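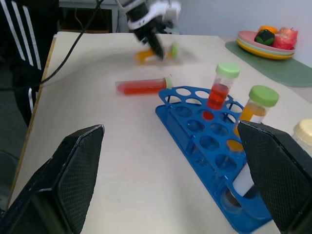

Teaching by Showing: Notes for Session 2
Practical Robot Skills, Tronbridge
Notes by Mared Maddocks, 7 Jul 2025

Welcome back, everybody, and thank you for the thoughtful questions after the first session — I have tried to work the answers in as we go, so if a paragraph seems to wander off, it is probably wandering toward something one of you asked me.

Where we left off

Last time we talked about writing a motion down as a list of positions, and how quickly that becomes miserable when the objects won't stay where the list says they are. Today we take the other road. A person does the task through the robot, the robot's motions and camera views are recorded together, and a model is trained on the recordings. You will hear this called teaching by demonstration, or learning from demonstration, and for our purposes they mean the same thing.

Our running task is putting capped tubes into a rack. I like it because everyone understands it in five seconds and then spends a whole afternoon finding out how much is hidden inside it. The tube has to be picked up, turned upright if it was lying down, brought over a round hole that is only a little wider than the tube, and let go at the right moment.

Two ways of showing

1. By hand. You take hold of the arm itself, with the motors set so that they give way, and walk it through the movement. It is a lovely way to begin, and you feel straight away when an elbow is near the end of its range. The trouble is that your own arms and shoulders wander into the camera views, and guiding two arms at once by yourself is very hard work indeed.

2. By remote control. You hold or move a set of controls, and the arms follow. Your hands stay out of the workspace, and one person can drive both arms. What you lose is touch. On our Skundevus controls you won't feel the tube meet the rim of the hole, so you have to learn to see it, and most people need a good few tries before that comes naturally. Please be patient with yourselves.

We'll use remote control for the tube work and hand guiding for a short warm-up.

What a good demonstration looks like

Osian Rosser, who ran the practical in June, used to tell his groups to drive "as if someone were trying to copy you from the back row," and I have never come up with a better way to put it. The model really is trying to copy you, hesitations and all. If you stop for three seconds over the rack to think, you have taught a three-second stop. So do your thinking before you press record, pick a plan, and then move at an even, comfortable pace.

A small correction in the middle of a run is fine, and I would even say welcome. Suppose the tube touches the edge of the hole and you lift a little, shift over, and lower it again. Keep that run! A model that has only seen perfect insertions has no idea what to do after a slightly crooked one. A dropped tube is a different matter; mark the run as failed and start a new one.

Vary the starting layout as well. Turn the rack a little. Lay one tube on its side and leave another standing. Move the things at the back of the table every so often, so that the model doesn't end up finding the rack by way of the fruit plate.
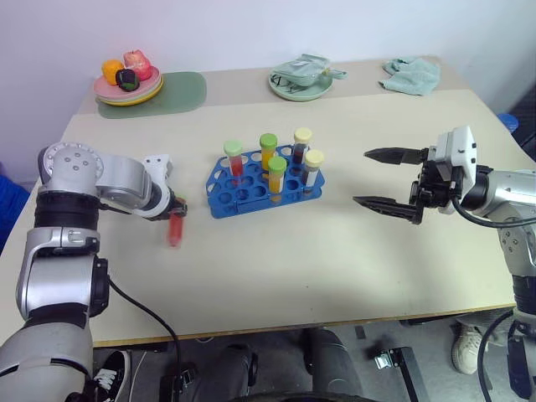 Figure 2. A tube in the left gripper, with the right gripper open and the rack between the two arms.

Which camera sees what

The wrist view and the view from above are partners, and you should get into the habit of looking at both when you review a run. From above you can judge where the arms are in relation to each other and which openings are still free. Close to the rack, though, an arm can easily hide the very hole you are aiming for, and then the wrist view earns its keep. The wrist view has blind spots of its own, of course, with the fingers always taking up part of it.

How many runs?

I get asked this every year, and the answer depends on the task, the variety, and how tidy the driving is. For comparison, our Mathias set for this task has 551 runs, and 161 of them begin with a tube lying down. I would gladly swap a pile of hurried runs for a smaller number of careful ones.

For the practical

Work in pairs, one driving and one keeping the log, and change over halfway. Each pair should record 19 runs in Skosis. Write down the starting layout, whether the run succeeded, and anything odd you noticed, in plain words. "Let go too early" is a perfectly good note.

Before each run, check that the cables have slack and that both of you are clear of the arms. The person with the log keeps the stop button within reach throughout.

Please read the section on trimming and labeling before next time, and bring your log with you, crossings-out included.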